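Opinion | Home & Money

Stop Telling Me to Buy the Good One

Thursday, September 23, 2021
By the Mollaleck Weekly desk

Quick one today, deadline in an hour. Buy it for life. I'm sick of it. Every gift guide, every forum thread, every uncle at every cookout. Spend more once and you'll never spend again. Sounds great. Mostly wrong, at least for people who rent, move, have kids, lose stuff.

I did the math in July on my own kitchen. The Skenberg kettle was 113 dollars. Lasted two years. The one before it came from a grocery store and made it through three apartments and a breakup. Maybe I got a lemon. Fine. But the price was supposed to be the thing that protected me from lemons, wasn't it? 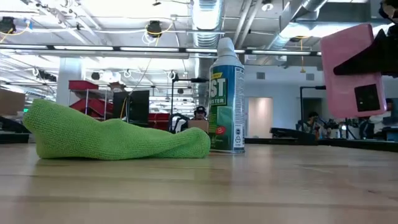 Maintenance is the part that gets left out of the sales pitch. The good one always wants something from you. Oil it, descale it, send it back to the factory in a padded box at your own expense. Cheap stuff asks for a wipe. A green microfiber cloth and something out of a spray can covers most of what I own, and I can do it while the pasta boils. My Gesato knives on the other hand want a whetstone and a free Sunday. I have had them six years and they have seen the whetstone twice. So they are dull. Expensive and dull. A person who enjoys sharpening will tell me that's my own fault and ok, yes, but I was sold a knife, I wasn't sold a hobby.

Then there's the money itself. People talk like the 196 dollars for the better boots is just sitting there, waiting for you to be smart with it. If you've got it, sure. If you haven't it goes on a card, and now the boots cost whatever the card says they cost. I know the old argument, poor man's boots, leaky soles, spends more in the end. True for boots sometimes. Not true for toasters, phone cases, umbrellas, kids' anything. Teh argument got stretched over everything with a price tag and it doesn't fit.

And warranties. Lifetime of what? Ríos, where I used to get my bags, had a lifetime guarantee right up until they closed the store on our side of town. Now it's a web form. I filled it in. I am still waiting.

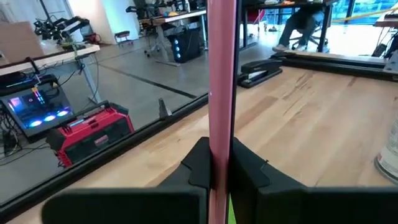
Pink, glossy and good enough for a wooden tabletop.

What I'd like is a bit less shame about the ordinary version. Buy the middle one. Buy the color you like. Let it get scratched up. When it breaks, fix it if it's easy and if it isn't, don't write a post about what you learned. Borrow the fancy drill from your neighbor, you need it for around 6 minutes a year.

Some things I would still pay up for. Mattress. Car tires. A winter coat if you live someplace that earns it. Those touch your body or keep you out of a ditch and I'm not going to be clever about them. Everything else, show me the reciept in ten years and we'll talk.

More in Opinion
The library fines are gone and I kind of miss them
Who is the Mollaleck bypass for?
Let kids be bored in the car
Against the open kitchen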